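Oil-rubbed bronze faucet, clean it up or refinish it?

wallierhouse
Posted 9:40 pm
Hi everybody, I've been reading here for ages and finally have something to ask. We're redoing the hall bath (slowly, it was supposed to be done by December, ha) and I'd love to keep the old oil-rubbed bronze faucet. My husband thinks I'm nuts and wants the new Ovton in matte black. The finish has gone coppery in places and I can't decide if that's charming or just tired. Would you strip it, wax it, or leave it be?

Drita Vukadinović
Leave it be! Mine is 17 years old and the copper showing through is my favorite thing in the whole bathroom. A little mild soap, a soft cloth, dry it off well, and once in a while a thin coat of clear paste wax. My mother had one too, and she fussed over hers far more than I ever have.

fakhoury_fixes
I'll disagree with Drita, kindly. Some of these are a thin coating over something else, and once it starts to go you'll be chasing it forever. I put in two evenings trying to touch one up and it looked like shoe polish. Buy the new one and be happy. Can we see yours?

wallierhouse
Sure, it's out of the sink now so it was easy enough.
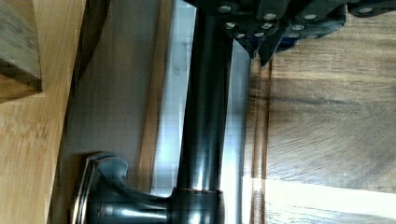
Spout and base, with the copper at the seam by the collar

The thin edges on the flared piece have it as well.

Drita Vukadinović
Oh, that's lovely! Look at the shine on that spout. Please don't take anything abrasive to it.

fakhoury_fixes
Okay, better than I was picturing, I'll give you that. I'd still check the inside parts before you fall in love all over again. A pretty faucet that drips is still a drip.

vedska4
Skip the vinegar, whatever you do. I left a rag on mine for three minutes and got a pale patch I still see every morning when I brush my teeth.

wallierhouse
Soap and wax it is, then, and new washers. Does the brand of wax matter?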